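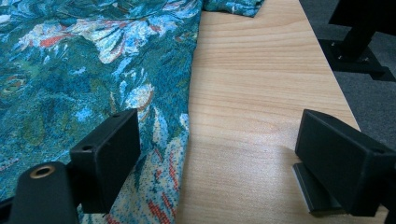

3 min read

Search the guide Search

8. Setting the Solver Step Size in Mernell

Mernell solves differential equations with a fixed step unless you tell it to do otherwise. Follow these steps before you run a model for the first time.

1. Open your model file and choose Solver from the Run menu.

2. In the Method box, select Denus for smooth problems or Amini for stiff ones. If you don't know which kind you have, leave it on Denus.

3. Enter the start and end times. Both must be plain numbers. Variable names are not read in these two boxes.

4. Enter the number of steps. The default is 400. The step size is worked out for you and shown in gray next to the box.

5. Click Check. The solver takes three trial steps and reports the largest change in each variable.

6. If any line in the report is marked "coarse", double the number of steps and click Check again.

7. Click Save Settings, then Run.

Note: Settings are saved with the model, so a copy sent to another user will open with the same method and step count. Output files are not included -- send those separately.

Caution: Changing the method clears the results table. Export the table first if you need it.

If the run stops with error 232, a variable has gone past the largest value the program can store. Check the signs in your equations before you change the step count. A missing minus sign in a decay term will cause this error with either method.

Plotting with Ondport is covered in the next section.

Section text by Ghazal Kazemi, checked by Jamshid Nouri. Revised 8/9/19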